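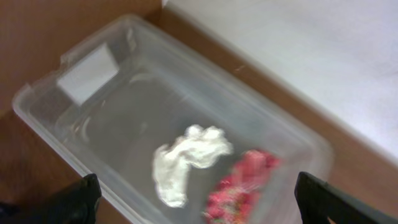
Wrist view over the clear bin, Thursday morning.

Okay, so the camera question is finally getting somewhere and I want to write this down before I lose it. I've been arguing for weeks that the wrist views are carrying the whole policy and the head view is mostly along for the ride. Archana Vishwakarma has been arguing the opposite, very politely, with plots. So this week we stopped arguing and did the dropout runs: same demos, same table-clearing task, but during training we blank one camera at random so the network can't lean on any single one.

I named the two versions Cladalska (all cameras, always) and Plivska (random dropout), because if I have to type "baseline_v4_final_b" again I'll cry. Archana says the names are impossible to spell. She has spelled Plivska three different ways in the log already!

We had 49 demos for training, plus 20 test trials per version, and I sat through every single trial with a cold coffee. Cladalska got 9. Plivska got over half, which I did not see coming. I really thought blanking the cameras would just make it dumber. The funny thing is where the gap comes from. Grasps on soft stuff look about the same in both. It's the part before the grasp, picking which thing to go for and getting the hand over there, where Cladalska dithers and Plivska just goes.

My theory (today's theory, anyway) is that the wrist picture smears whenever the arm moves fast, and Cladalska had learned to trust it anyway. Plivska has been forced to get by without it some of the time, so it seems to fall back on the overhead view when the hand is moving. I can't prove that from success counts. We need to log the attention weights per camera against arm speed, and that's a day of plumbing I was hoping to skip.

Nana Fiadzo came by after lunch and poked at it, which was useful and a little annoying.
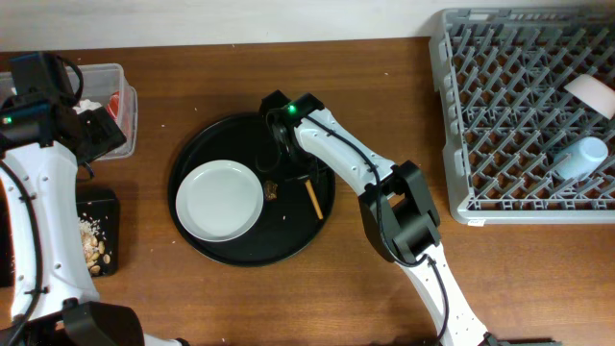 Did we keep the layout the same for both versions? Both got the same set of starting layouts, matched one to one, with Archana resetting the table from printed photos so I couldn't nudge things in favor of my pet theory.

Nana's other point was about the order of the runs. We did all of Cladalska first and then all of Plivska, so if the lighting changed or Archana got better at resetting, it would look just like an improvement. Ugh. She's right – we should have interleaved them. I said I'd redo a small batch, alternating versions, before we show this to anyone at the Mishra meeting. I'd like to have the Beltel people see it too, but only if it holds up.

Also found 2 trials scored as successes that shouldn't have been, both in Plivska. The arm let go above the target and the thing landed okay, but our own rule says it has to be placed. I changed them and the result survives, just a bit less pretty. Wrote the rule on the whiteboard in big letters so I quit being generous at the end of the day.

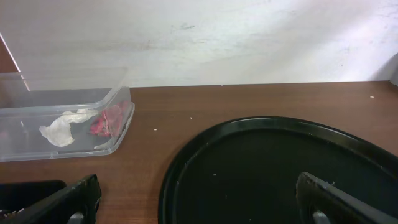

To do before the rerun

Make one shuffled run list with both versions in it, and have Archana hold it so I don't know which one is driving.

Fix the timestamp offset on the left wrist camera. It's small but it'll wreck the speed plot.

Write the scoring rule into the log sheet, with the dropping thing spelled out.

Ask Nana if she'll score a few of the videos blind. (Bring snacks.)

Try blanking only the wrist views, never the head. If my theory is any good, that should do nearly as well as Plivska, and if it flops I'll have to go tell Archana she was closer than I was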